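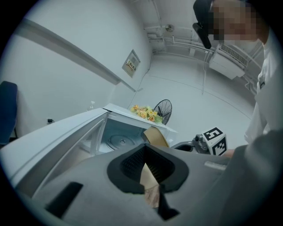 About us

Hi, and welcome to Kurent! I write the house rules here, which sounds like a dull job until you've argued for an hour over how far open a microwave door has to be before a take counts as "door open." We record people doing everyday chores with hand-held grippers, and robots learn from what we record. My part is making sure every session is done the same way, and done decently.

How the rule book started

It began as one page taped to a cupboard. Then we moved to the Zindale rooms, more people joined in, and the page turned into a proper handbook that we call Vorno (I lost the vote on the name). It has 40 rules now. A few are fussy, I admit, but most of them came out of a bad afternoon – a marker cube put on crooked, a cable right where somebody wanted to stand.
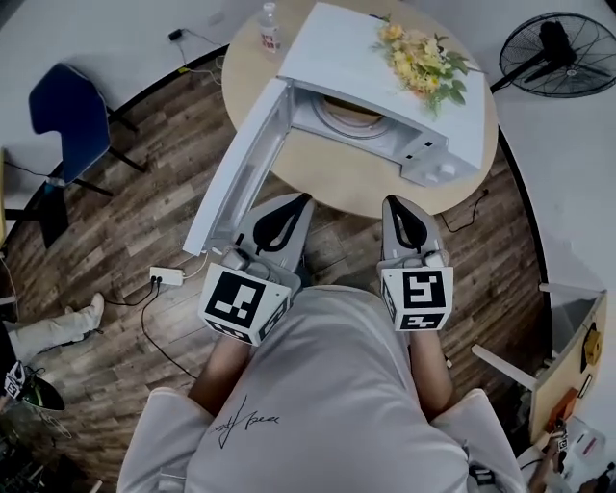 2 min read

The kitchen chores are my favorites, so let me use the microwave to show you how we think. Both hands stay on the grippers from start to finish. The marker cubes have to be clean and tight before you begin. The door gets opened by the gripper and never nudged with an elbow, however tempting! Things like flowers on top of the microwave can stay, and we like it when a table looks a bit lived in, but whatever is there gets written in the session notes.

Then there are the rules about people. Everyone signs a consent form in plain English, and we blur faces before a recording goes anywhere. You get a break after 16 takes whether you want one or not. If you're tired, you stop, and you still get paid for the session.

What we share

In April we put the whole handbook through an outside review with Nyberg, and they sent back 705 comments. I read every one of them (with a lot of coffee). Plenty were about commas, but the section on cables and walkways got much better, and we rewrote the part about throwing out bad takes from scratch. Any team can have a copy for free, and if you find a rule that makes no sense in your kitchen, please write and tell me – I really do like those emails.

Page last updated 1/18/24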